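# « Le linge, c'est le plus dur » : entretien avec Shirin Khosravi

Shirin Khosravi reçoit dans un bureau étroit, au-dessus de l'atelier de Gestine, où elle dirige depuis trois ans les essais de manipulation. Son équipe travaille sur une question simple à poser : une machine peut-elle faire le ménage d'un logement ordinaire ? Sa réponse tient en un mot, « non ». Elle accepte ensuite de la détailler.

« Passer l'aspirateur, oui, avec des réserves. Porter un plateau sur un sol plat, oui. Dès qu'il faut saisir quelque chose de mou, on change de métier. » Une boîte garde sa forme quand on la prend, explique-t-elle. Un vêtement, lui, en change à chaque contact, et le programme doit recommencer son estimation.

Au printemps, Gestine a fait plier 70 pièces de linge à son prototype, toutes posées à plat sur une table : 43 ont été pliées sans intervention. Perrine Lemaire, qui a conduit la série, ne trouve pas le résultat mauvais. « Les serviettes passent bien. Les manches nous coûtent presque tous les échecs. La pince attrape deux épaisseurs au lieu d'une et tout part de travers. »

Mais une table d'atelier n'est pas une chambre. Chez les gens, le linge est sur le lit, et le lit est mou lui aussi. Si la pince descend un peu trop bas, elle prend le couvre-lit avec le reste. Si elle reste trop haut, elle se referme sur rien. « Un enfant de six ans règle ça avec le bout des doigts, dit Shirin Khosravi. Nous, il nous faut un capteur de plus, et encore. » 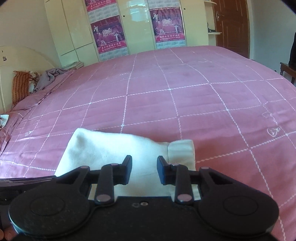
N° 13, mai

Un tissu blanc sur un couvre-lit rose à lignes blanches : le cas lui paraît assez représentatif. Le bord replié offre une prise, à condition que le système le reconnaisse comme un bord. Le reste est un pli lâche, sans coin évident. « Une personne ne se demande pas par où commencer. Elle tire, elle regarde ce que ça donne, elle corrige. C'est cette correction que nous cherchons à obtenir. »

Pour y arriver, il faut des gestes, et beaucoup. L'équipe en a retenu 1 431 jusqu'ici, réalisés par des personnes dans des logements habités, avec leurs meubles et leurs oreillers. Nilton Correa, chargé du tri, en écarte davantage qu'il n'en garde. « Un geste trop rapide ne nous apprend pas grand-chose. Un geste hésitant, si, parfois. »

Reste la question du commerce et de l'industrie. Chez Jurkdale, une blanchisserie qui traite le linge d'hôtels, Belmiro Sampaio utilise des plieuses automatiques depuis longtemps. Il ne voit pas de contradiction. « Mes machines reçoivent des draps de trois formats, et deux personnes les engagent à l'entrée. Donnez-leur un pull et elles s'arrêtent. » Il a demandé un devis pour automatiser l'engagement des draps, puis l'a laissé dans un tiroir. Le prix dépassait celui de la ligne.

Shirin Khosravi pense que l'atelier sera équipé avant la maison. Les tâches y sont répétées, l'éclairage est fixe, quelqu'un est là pour relancer. À domicile, elle refuse de donner une date. Elle veut d'abord que le prototype ramasse un vêtement sur un lit sans déplacer ce qu'il y a dessous. La prochaine série d'essais portera là-dessus, avec des pulls et des draps-housses.

Et chez elle, qui plie ? « Moi, le soir, devant la radio. Les draps-housses, je les mets en boule. »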